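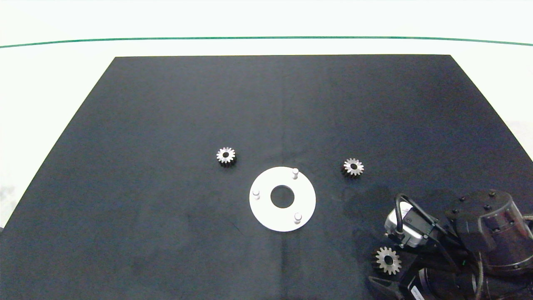 Up at a quarter to six and at the bench before coffee, to get the carrier sorted out while my head was clear. It has been on my list since the Gilchrist reducer came apart in July and I have put it off every day for one reason or another. I want the new one to go together without forcing anything. The white plate is in the middle of the black mat with its three pins up, and two of the small gears lie flat to either side of it, the third held in the gripper at the lower right, teeth clear of each other. I like to look at the parts for a while before I start. Lindsay Cosgrove says this is stalling. She may be right, but I have lost less time to looking than to taking things apart again.

The fit is what worries me. The old gears had worn their bores a little oval and wobbled on the pins, so the teeth were carrying load they were never meant to carry. The replacements came from Eklow in a padded envelope with the invoice folded around them and no other packing. 190 dollars for the order, including the ring gear and two sets of washers I didn't need but had to buy. I went over the teeth with the magnifier last night and found one small burr. Took it off with a stone. Wiped everything down with alcohol and put the lid back on the bottle this time.

Wrote out the order of work on the back of the invoice so I don't have to think later. Gears on the pins dry first, turn each one by hand, then off again. Thin grease on the pins, then gears back on. Sun gear through the middle. Ring last. On the old one I greased first and couldn't feel the drag on the bad gear through all that muck, and I had the whole thing closed up before I noticed.

Hannelore Nolte called at nine about the grease. She uses Plakia for everything, clocks included, and thinks I am wrong to go thinner. Her argument is that a thin grease walks off the pin and ends up on the housing wall. Mine is that this thing turns slowly and sits in a cold room half the year. We went over it for twenty minutes and neither of us moved. She did say one useful thing: put a dot of ink on one tooth of each gear so you can see whether they come around together. I will do that. 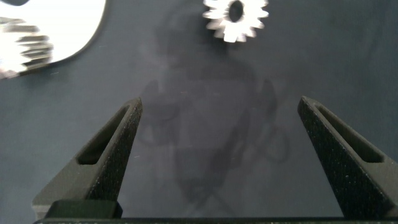
After the call I went through the notebook for the old tooth counts and couldn't find them. I found the page for the first Jitska unit, with the counter reading at teardown, 3,567 turns, and a reading of 1,312 from the time before that. No tooth counts. I must have written them on a loose sheet. Looked in the drawer, in the parts box, and in the manual, where I found a gas receipt and a recipe for lentils. Gave up and copied them off the Eklow paperwork. They ought to match. I will check them against the old ring gear when I find that too.

Lindsay came by at lunch to return the small pliers and stayed for soup. She wanted to know what the reducer was for, and I told her again that it drives the blind on the north skylight, and she said she had always used the pole. I said the pole was fine until my shoulder. She offered to hold the housing when I close it up. I said yes. It takes three hands and last time I used my knee.

Rain in the afternoon, fairly hard. Went up to look at the skylight while it was coming down and the corner is dry, so the sealant from spring is doing its job. The bracket for the reducer has a little rust on the lower screw. Need to buy screws – stainless, the short ones – and a new hex key, the one I have is rounding off.

Stopped at 5 to make a start on dinner. Moved the lamp to the left side so my hand won't throw a shadow over the pins. Tomorrow: ink dots, dry fit, then call Hannelore back about the grease. Also the library books.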